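# Setting up a four-drawer desktop cabinet for small parts and paperwork

A small metal drawer cabinet holds more than its footprint suggests, provided the drawers are assigned before they are filled. The procedure below covers placement, cleaning, drawer assignment, loading and labels. It applies to any closed-front desktop unit with shallow drawers. The one used in the Guerreiro workshop office is a Plino, but the steps are the same for the Flinar and most others of that size.

## What you need

- A damp cloth and a dry cloth
- Mild dish soap
- Thin drawer liner, cut to size
- Small open trays, no taller than the inside of the drawer
- Removable labels
- A tape measure and a short level

## 1. Place the cabinet

Choose a flat table that doesn't rock. Put the level on the tabletop front to back, then side to side. Correct the table at its feet, not by packing paper under the cabinet.

Set the cabinet down with the front facing the chair. Pull each drawer to its stop and check that it clears the keyboard, lamp base and anything else on the table. Leave enough clear surface in front to put down a tray. If the cabinet stands against a wall, check that cables are not pinched behind it.

Turning the unit a few degrees toward the seat makes the upper drawers easier to see into. Don't turn it so far that an open drawer passes over the table edge - a sleeve will catch on it.

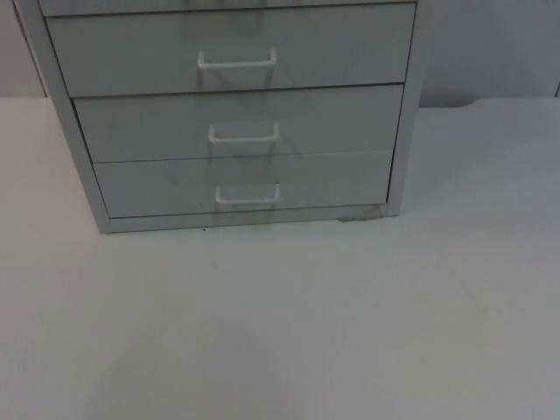 **Can a four-drawer unit hold letter-size paper?**

It depends on the inside width and depth of the drawer, so measure both before buying. Letter paper is 8.5 by 11 inches, and you need a little extra on each side to get your fingers under the stack.

## 2. Clean it

1. Remove the drawers if the runners allow it. Number the backs with pencil so they return to the same slots.
2. Wipe the inside of the shell with the damp cloth and a drop of soap, then dry it.
3. Wipe the drawer fronts along the seams and under the handles.
4. Wipe the base where it meets the table. Scuffs collect there. Rub them with the soapy cloth first, and test any stronger cleaner on the back panel.
5. Dry the runners completely before putting the drawers back.

Do not oil the runners as a matter of routine. Oil holds grit. If a drawer drags after cleaning, check for a bent runner or a liner that has ridden up at the back.

## 3. Assign the drawers

Work from frequency of use and weight. Heavy items go low, even when they are used often.

| Drawer | Contents |
|---|---|
| 1 (top) | Pens, tape, scissors, anything used daily |
| 2 | Open paperwork, blank forms |
| 3 | Small parts in trays |
| 4 (bottom) | Batteries, spare tools, heavy stock |

Keep one category to a drawer where possible. If two must share, put a divider between them and name both on the label. Hazel Haddad keeps receipts in drawer 2 and moves them to a box file at the end of June; any fixed month will do.

## 4. Load it

Cut the liner 1/4 inch short on every side. Lay it flat and put the trays in dry, empty, to check the fit. Fill the bottom drawer first, then work upward. Close each drawer before opening the next. A light cabinet with two full drawers open can tip forward.

Stop when the contents reach the height of the drawer sides. Anything above that will catch on the drawer over it, usually at the back where it can't be seen.

Small parts should be bagged by type before they go into trays. Our drawer 3 holds 252 fasteners in 6 trays. Loose, the same quantity was hard to sort and the drawer would not close evenly.

## 5. Label it

Place labels at the left end of the drawer front, clear of the handle. A label centered under the handle gets rubbed off by fingers. Use short nouns: "Tape," "Forms," "Screws M4." Write in pencil for the first two weeks - assignments usually change once the cabinet is in use - and replace with printed labels after that.

## Upkeep

- Wipe the fronts and handles every other Sunday, or whenever they show marks.
- Check the handle fixings when one starts to rattle. Tighten by hand only; thin metal fronts dimple.
- Pull the liners twice a year and shake them out.
- If a drawer won't shut flush, take it out and look behind it before pushing.

Corrections and measurements for other models can go to Albertina Abreu. Figures for the Astora are still missing from the size chart.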